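Search this site Search Enter keywords

Filed under: Operations, Equipment & Purchasing

Last updated March 27, 2022

Before You Sign for the Robot: A Housekeeping Buyer Does the Math

The operations manager at Halliday, a company that runs furnished apartments for people on work stays, has a folder on her desk marked "No." It holds the sales material for every machine she has been offered and turned down. She agreed to talk on condition that we leave her name out, because she is still negotiating.

What she's negotiating for is a two-armed robot that handles laundry and bedding. The seller is Altton, which also leases floor scrubbers to Halliday and would like to lease it something bigger. She has no complaint about the scrubbers. "They scrub. I know what a scrubbed floor is worth to me. I don't yet know what a robot picking up a towel is worth, and I'm not sure they do either."

Halliday has 614 units in its system. When she first heard the pitch, she did what she always does, which was to ignore the hourly figure on the front page and go looking for the conditions at the back. The hourly figure assumed the machine would be working through most of a shift. "Who is giving it that work? My beds are in 614 different rooms. Somebody has to get it into the elevator, get it through the door, and set it up beside the bed. I asked if that time was in the number. It was not in the number."

She wants to be clear that she isn't against the idea. Her crews turn over faster than she would like, and the September move-ins wear everybody out. She has a line in the budget for new equipment and she has to spend it on something. But she has been in purchasing long enough to distrust any price that comes with the word "starting."

The quote she was given starts at a monthly lease, which she won't disclose. On top of that comes a setup fee for each building, a service plan she describes as "optional until you read it," and a $3,000 charge for training staff. The training charge covers one session. "With our turnover, the people in that session are gone by next spring. So is it a one-time cost or do I pay it over and over? I put it in as a repeating cost. They didn't like that."

Did they push back? "They said my spreadsheet was pessimistic. I said it's a spreadsheet, it doesn't have moods."

Her spreadsheet has 4 tabs. The first is what the seller says. The second is what she thinks will happen. The third is what happens if the machine is down for repair, and the fourth is what else she could buy with the same money, which at the moment means better carts, a second folding table for the main laundry room, and a raise for the supervisors. She says the fourth tab is the one most buyers skip. She has lost arguments in her own company by not having one.

One item that surprised her was space. A machine like this has to stand somewhere when it's working, and her bedrooms are small. She measured the gap between the bed and the wall in a standard unit and came back with a number the Altton people asked her to repeat. There was also the matter of where it would live between jobs. The linen closets are full of linen.

Then there is insurance. Her broker asked who is responsible if an arm catches a lamp, or a guest who has come back early for a phone charger. She passed the question along and got a two-page answer that she has read several times. "It's a very well-written two pages. I still couldn't tell you who pays for the lamp."

She looked at a competing offer from Prakovus and dropped it after the second call. The price was lower, but the contract ran longer and the early exit terms were, in her word, "silly." A third company, Mamon, wanted a deposit before it would schedule a visit. That one went straight in the folder.

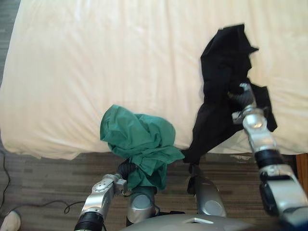
Reporting by our equipment desk | Operations, Equipment & Purchasing

What keeps Altton in the running is that it was willing to talk about the work itself, and cloth is hard work for a machine. A robot with a gripper on a bunched-up green cloth and another on a black one, both lying over the edge of a bed, has hold of two things with no fixed shape. A box is the same box every time. A piece of fabric has folds and corners in a new place whenever it's dropped, and she thinks this is where her questions should go.

"Holding it is the start of the job," she says. "Then what? Does it go in a bin, does it get folded, does it get folded the way we fold? A person strips a bed and checks it for stains and finds the guest's earring, all in the same minute. I'm paying for that whole minute. If the machine does a third of it, I still need the person."

She also brings up cables. Any loose cable on a bedroom floor is something her staff will step over, or won't, and she wants it in writing what has to be plugged in and how far it reaches. Her fitted sheets are another question. They go on tight and they come off the mattress with a good pull at the corners, and she'd like that done on her own beds, with her own sheets, before anyone discusses a start date.

So her counteroffer is a trial. She wants 2 units in one building, on a month-to-month lease, with the setup fee waived and the training charge held until she decides. She would keep the regular crew on the same schedule and have the supervisor write down, on paper, every time a person had to step in. If the seller's numbers hold up, she'll sign for more and say so in public. She has told them that.

Altton has come back with a six-month minimum. She is thinking about it, though she doesn't sound like someone who is thinking very hard. "Six months of a thing that works is fine. Six months of a thing that doesn't is half a supervisor's raise. I know which one I'd have to explain in the break room."

Her advice for other buyers is short. Ask for the down-time terms first. Ask what happens to the price in year two. Write your own list of tasks, in your own words, and make the seller mark each one yes or no, and don't take "on the roadmap" for an answer. She sent Altton such a list in the winter. It came back with a good number of lines left blank, and she has asked for those again.

The equipment money has to be committed before the end of the budget year. If there's no deal by then, the folding table gets ordered.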